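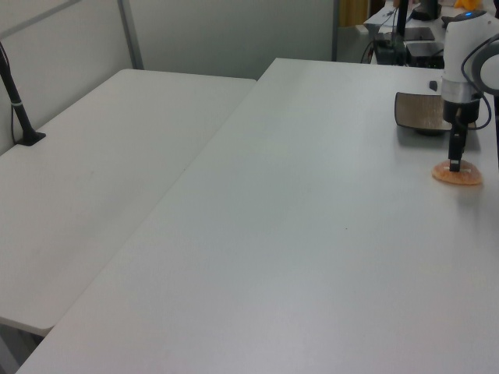

Hebden says the new snack labels are clearer. The labels say otherwise

Hebden's new front-of-pack labels started showing up on cookies, crackers and dried fruit in June, and the town council in Fluvbridge wants shoppers to believe they are a big step forward. The council put money into the local launch, so it would say that.

The labels, designed by a firm called Vallidura, replace the old nutrition box with a single colored bar. Green is meant to be good, amber is meant to be fine now and then, and red is a warning. What the bar does not show is how much of the food you have to eat before amber turns into red. For that you have to turn the packet over and read the small print, same as before.

According to the launch leaflet, 2562 products in stores across the area will carry the bar by the end of the program. The leaflet also says that 347 shoppers were asked for their views and that most found the bar "easy to follow." It does not say what they were asked, where they were stopped, or whether anyone tested them on what the colors mean. Liking a label and understanding it are two separate things, and a survey that mixes them up is hard to take seriously.

The bigger problem is serving size. Under the Hebden rules, a maker can pick its own serving, as long as the number is printed somewhere on the pack. One Zesulano oat cookie, sold in packs of eight, gets a green bar on a serving of half a cookie. Anyone who has ever eaten half a cookie and put the rest back is welcome to write in. Count the whole cookie and it comes to 131 calories, enough under the same chart to put it well into amber.

Zesulano said in a short statement that its serving sizes "reflect a balanced approach to snacking" and follow the rules in full. The second part is true. The rules allow it, and the council had months to ask why.

A spokesperson for the council said the labels were "a starting point" and that serving sizes would be looked at in a review. There is no date for the review and no word on who will run it. Vallidura, which would be the obvious choice to explain its own chart, sent a link to the leaflet.

Small bakeries have a different complaint. Shops that bake on site must either print the bar or post a sign at the counter, and a set of printed signs costs $34. That is not a fortune, but the signs have to be replaced each time a recipe changes, and a bakery that swaps its fruit fillings with the season will be paying again and again. Large makers print their packs in bulk and will hardly notice.

None of this means labels are a bad idea. Plenty of people want to know what is in their food and have no time to do sums in the aisle. But a bar that can be turned green by cutting a cookie in two - on paper, anyway - tells them very little.

The council will take comments on the program at its open meeting on Sunday at 2 p.m. The serving size rules are not on the agenda.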